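Malen Hand-Held Gripper Kit: Buying and Planning Guide

Sold by Goossens Automation Supply
Product group: Data capture and teaching tools
Page updated 15/05/2026

Overview

The Malen kit is a pair of two-finger grippers that a person holds and works by hand. Each one carries its own camera. The operator does a household task with the grippers, and the recordings are used to train arms that will later do the same task without a person holding anything. The kit is meant for teams that need examples from real rooms before they have the budget for a mobile robot.

Most of our orders for this kit come from groups working on laundry, bed making and tidying. Those jobs put more wear on the fingers than picking up boxes or bottles does, and they change what you should buy alongside the kit. Please read the section on soft goods before you place an order.

What is in the kit

Two grippers, left and right
Two cameras with mounts, fitted
8 spare finger inserts
One two-bay charger and 4 battery packs
Driver for the finger screws
Hard case

A computer, memory cards and the recording software license are sold separately. If you already use the Braltitz recorder, the grippers plug into it with the standard cable and you can leave the software line off your quote.

Price

Kit, as listed: $3,316
Extra set of finger inserts: $33
Freight is quoted by zip code. Orders of four kits or more are quoted by hand.

The kit price covers one operator. For two people working at the same time, budget for two kits. Sharing one kit between shifts is fine, but order a second charger, or the late shift will spend its first hour waiting on batteries.

Soft goods

Children's clothing is a good test for any gripper. The pieces are small, they slide over one another, and a patch or a snap changes how a fold behaves when it is pinched. A thick bedspread underneath adds to the difficulty. If the fingers come down too far they pick up the quilting along with the shirt, and the operator has to let go and start over.
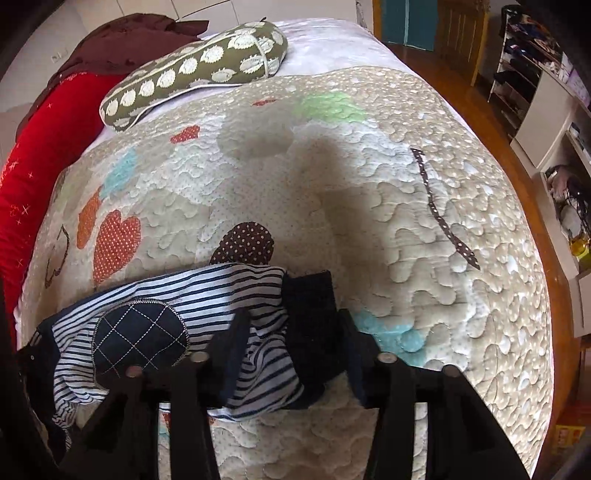
Reading time: 3 min

A striped top with a stitched round patch and a solid navy piece next to it make a fair sample of that kind of load. The bedspread has raised quilting and appliqué hearts and dots, so there is plenty for a camera to sort out besides the clothes. If your robot is going into family homes, plan to record on bedding like this as well as on a plain table. Table recordings are faster to make and easier to label, and many buyers stop there. They usually come back to us for more inserts once they move to beds.

For clothing work we suggest the following:

Order at least one extra set of inserts per kit. Fabric wears the gripping face sooner than hard objects do.
Check the finger screws at the start of each shift. Snug is enough. Do not use a power driver.
Keep a lint roller in the case.
Record under the lighting the home already has. The operator's arm and the gripper will throw shadows on the bed, and so will your robot's arm later on.

Planning your budget

The kit is the small part of the cost. Operator time is the large part, followed by the time spent checking and labeling recordings. When customers send us a draft budget, labeling is the line most often missing — add it before you ask for approval.

Travel between homes also takes longer than people expect. One customer, Ondelham, now books two homes per operator per day and leaves the rest of the day for copying files and cleaning the equipment. Their first plan had more visits and no time set aside for either.

If you intend to buy an arm later, tell us which one. The Malen finger inserts fit the Goossens arm adapter, so the same finger shape can be used for recording and for the finished robot. For other arms we need a drawing of the tool flange before we can quote.

Delivery and returns

Stocked kits ship from our warehouse within the week. Kits with an arm adapter take longer, and the date will be on your quote. Unused kits may be returned in the original case. Opened finger inserts cannot be returned.

Questions and quotes

Contact Yoon-hee Nam in equipment sales. Include the number of operators, the tasks you plan to record, and the arm model if you have one picked out. Purchase orders are accepted from schools and companies in the United States and Canada.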